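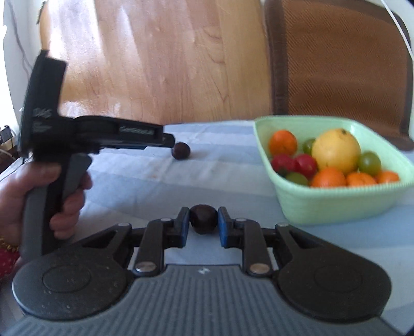
About Stistden

22 June 2023
By Inês Vilela

Stistden is a workshop of five people in the middle of Puklow. We look after a single work cell called Ellery, and we have done it for long enough that people in the town have stopped asking what the sign means. The sign says "Gripper setup, care and repair", so they had a fair chance of working it out.

Ellery is two hand-held grippers, a table, a cloth, a shelf of spare parts and a great deal of cable. Someone takes a gripper by the handle, squeezes the trigger, picks up a piece of fruit and puts it down somewhere else. Our customer, Trilenura, wants this done many times over and recorded properly. We keep the grippers in a state to do it. When we explain the business to relatives we usually stop after the word "fruit".

How we came to be doing this

Belmiro Amaral ran the place as a sewing machine repair shop and would tell you he still does, only with fewer sewing machines. Trilenura brought him a gripper with a sticking trigger and asked if he could look at it by the afternoon. He could. They came back with another, then with the rest of the cell, and in the end with a contract, which he read standing up at the counter and signed with the pen we use for marking bearings.

Zulmira Sampaio joined to do the wiring. Nuno Rebelo does the linkages and pins. Saadet Bayram runs the table, meaning she does most of the actual picking up, and has opinions about the rest of us that are generally correct. I do the records, the ordering and this page.

Setting up in the morning

The table comes first. The cloth goes on and gets smoothed by hand, and then it creases again the moment anyone leans on it. We tried clips. The clips caught the cables, and Zulmira asked for the clips to be put in a drawer, where they are now. A few folds do no harm as long as a plum can't hide behind one.

Next come the fingertips. Each pair is closed on a strip of paper and the paper is pulled from above. It should come out with some reluctance. If it slides free at one side and tears at the other, the tips are not meeting square, and Nuno takes the linkage apart on the bench. He won't adjust a tip with the linkage together. He did it once, on his second day, and can show you the scar on his thumb if you have time.

Then the trigger, ten slow squeezes, listening. A good trigger sounds like nothing much. A bad one has a tick in it somewhere past halfway, and the tick is nearly always a pin that wants cleaning. Belmiro can hear it from the front room with the kettle on, or says he can, and is right often enough to be annoying.

Cables last. They run down beside the table and they should not cross the person's elbow. Ours cross everything else. Zulmira redraws the routing every spring and pins the drawing to the wall, and by May there is a second drawing showing where the cables have gone instead. We work from the second one.

Keeping it going

Soft fruit is hard on a gripper. You would expect the metal to suffer and the fruit to win, and over a long enough week that is how it goes. Juice gets on the pads, then under the edge of the pads, and after that the pad lifts at one corner and begins to flap. We wipe the pads with a damp cloth between sessions and dry them straight away. We don't use solvent. We did use solvent for one morning, and the pads came off very cleanly indeed.

The pins get a drop of light oil, wiped back until you would swear there was none left. Oil on a pin is maintenance. Oil on a pad is an afternoon spent watching a lime shoot across a table.

We log every close of the grippers that goes wrong, meaning a slip, a bruise or a thing dropped. The book held 3,314 entries when I last ruled a line under it. Most say "slip". One says "wasp". Trilenura has asked whether the book could be kept on a computer, and it is, but the book is what people write in.

A repair, for those who want to know what one is like

Last month Saadet put a gripper down and said the left side was late. Nothing showed. Both fingertips closed, the paper test passed, the trigger ran quietly. Nuno measured it and found no fault, and Saadet picked up a small fruit and it rolled the same way she had said it would.

It took us until evening to find. One of the arms had a washer in it that belonged to a different job, a shade thicker than it should have been, so that side dragged a little under load and not at all without it. The washer had been put in by someone in this building. We have an initials column on the repair sheet and the initials column for that day is blank. Belmiro has gone very quiet on the subject of washers.

We changed it, reset both sides, ran the ten squeezes and put the gripper back on the table. The sheet now has a box you can't leave empty, or at any rate a box with "do not leave empty" written next to it.

What we take on

Ellery has first call on us. Outside of that we will look at hand-held grippers from other people, whatever the make, provided they come with whatever paperwork exists and a note saying what happened in the words of the person who was holding it. "Intermittent fault" is not a note. "Goes stiff after lunch" is an excellent note and once saved us most of a day (the window, the sun, the grease).

We don't do full robot arms, having nowhere to put one. We don't write software. We will sharpen scissors, a holdover from the old shop, and there is still a steady trade in it from the dressmaker across the road.

Visiting

Ring the bell and wait longer than feels polite. If Saadet is in the middle of a session she won't stop for the door, and the rest of us have been told not to walk behind her. Wheelchair access is through the yard, where the gate sticks. Belmiro has been meaning to repair it.

Parcels can be left with us up to five o'clock. Please tape down any loose pins before posting. And if you've come to sell us fruit, we buy it from the market like everybody else, and we are picky about size.

Related pages
Sending us a gripper: what to put in the box
Our repair sheet, with the new box
Cable routing at Ellery, second drawing
Scissors and shears: prices
Working at Stistden

Last updated by Saadet Bayram, who corrected the bit about the door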